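Wiltell Planner 3 on a two-arm cell: review

Reviewed by Hussam Shboul, 13/08/2022

Wiltell Planner is a motion planning and task sequencing package for small manipulators. Version 3 adds coordinated planning for two arms on a shared base, a rewritten collision checker and a task editor that runs in the browser. We had been using Nasis for the same work and wanted to know whether moving over was worth the trouble. This review covers the software only. Support contracts and licence terms are left out, as ours were negotiated through Clerkton and will not match anyone else's.

Installation

The package installs from a single archive and needs a real-time kernel only if you use the streaming controller. Setup took most of a morning, the larger part of which went on the arm description files. Wiltell reads the standard formats but rejects any link without an inertia block, even where you have no intention of using dynamics. The error names the file and not the link. Tarek Jaber wrote a short script to find the offending entries, and something like it ought to ship with the product.

Calibration between the two bases is handled by a wizard. It asks each arm to touch a shared target in 9 poses and solves for the offset. The result was good enough for separate picking. For handovers we repeated the procedure with the arms further extended, which brought the residual down to a level we were happy with.

Planning

The test job was a plain one: pick small household items from a flat surface and put the umbrellas in a bin, with either arm free to take any item. We ran 3416 planning requests over the trial, split between single-arm and two-arm moves. Of these, 1674 were two-arm.

Single-arm planning is quick and dull, as it should be. Paths come out short and the smoothing pass seldom adds anything odd at the wrist. Two-arm planning is where version 3 differs from version 2. The old release planned one arm, froze it as a moving obstacle and planned the other around it. The new one can search both together, and the gain is clearest near the bin, where the two arms want the same space. Under the old scheme the second arm would often wait until the first had withdrawn. Under the new one it usually starts its approach early and holds off at a sensible distance.

The cost is search time. Joint planning grows slow when both arms are folded back, and the default timeout is too short for it. Raise it before drawing any conclusions. When a request does time out, the planner falls back to the old scheme without a warning on screen. The fallback is recorded in the log at debug level only — we missed it for the first part of the trial and had to discard those runs.

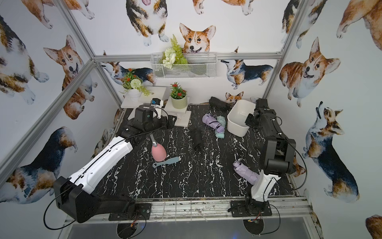 The collision checker now accepts point clouds directly. Voxel size is set per region, so a coarse grid can cover the surroundings and a fine one the picking area. This works well. The self-filter, which removes the arms from the cloud, does not yet cope with loose cables. Any cable that stands away from a link is treated as an obstacle, and the arm then refuses to leave its own start pose. The answer for now is to pad the link geometry by hand. Shadi Masri did this for both arms, and the false stops went away at the price of some reach near the base.

Perception hooks

Wiltell does not do object detection. It takes poses from whatever you run and expects a label, a transform and a confidence value. Folded umbrellas are an awkward case. They are close to symmetrical along the length, so the estimated pose may flip by 180 degrees between updates. Version 3 lets you declare such symmetries for each object class, and the grasp selector then ignores the flip. Dark items on a dark surface remain a problem for the detector, and no planner setting will help with that.

Overlapping items can be given a removal order through a rule in the task editor. The rule is evaluated once, at the start of the sequence. If a pick disturbs its neighbour you must trigger a fresh evaluation yourself. Nasis does this after every grasp by default, and we prefer its behaviour.

Task editor and logs

The editor draws sequences as a tree. It is readable up to a moderate size, after which you will want the text format. Both are kept in step, although comments in the text file are lost if the tree is saved. Lina Hattar lost a set of grasp notes that way and now keeps them in a separate file.

Replay is the best part of the release. Any logged run can be reopened, paused and replanned from a chosen step with altered settings. The Schwaiger plug-in for plotting joint torque loads in the same window and needed no adjustment.

Verdict

For single-arm work there is little reason to leave Nasis. For two arms sharing a small workspace, the joint planner saves waiting time and we are keeping it on this cell. The silent fallback should be fixed. Until it is, set the log level to debug and search for "sequential" after each run.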